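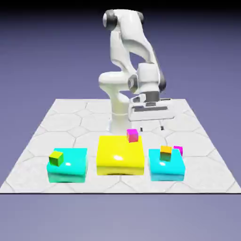
**Roland Marsden**, Stewardship and Compliance Reviewer, Cinditcombe Foundation

## Endowment screening checklist: fossil fuel exclusions, April review

Scope: all pooled funds and direct holdings above £500. Cash accounts are covered by a separate sheet. Mark each line Pass, Query or Fail and initial it.

**1. Policy**

- [x] Exclusion policy on file matches the version published on the website. Pass. RM
- [x] Revenue threshold for extraction companies stated as a percentage. Pass. RM
- [ ] Policy says whether pipelines and refining count as extraction. Fail. RM

Comment: the wording is "producers and related businesses". Lambert, our manager, reads "related" as drilling contractors only. Lakshmi Varghese reads it to include transport. Both readings have been used in past reports. Definition to be agreed before the next quarterly return.

**2. Pooled funds**

- [x] Full holdings list received from each manager. Pass. DO
- [ ] Holdings list dated within the quarter. Query. DO
- [ ] Funds of funds looked through to the underlying company. Fail. DO

Comment (D. Oakley): the Pometti global fund holds 19 underlying funds. Lists were supplied for all except two, both private partnerships. Neither can be shown as screened.

**3. Direct holdings**

- [x] Each holding checked against the exclusion list. Pass. RM
- [x] Bonds checked as well as shares. Pass. RM
- [ ] Gifts of shares screened on receipt. Query. RM

Comment: one gift of 2,000 shares in Nidari was accepted before screening. Nidari reports gas storage income but gives no split. Hold – do not sell or count as compliant until the split is received.

**4. Public statements**

- [x] Annual report figure agrees with the holdings lists. Pass. LV
- [ ] "Fully divested" not used while any line above is open. Fail. LV

Comment: the phrase is still in the grants leaflet. Beverley Penrose to withdraw remaining copies and amend the text to "divesting".

**Open items:** 1 (definition), 2 (dates, two partnerships), 3 (Nidari), 4 (leaflet).

Second reader: Aurora Pinheiro. Return marked copy to R. Marsden.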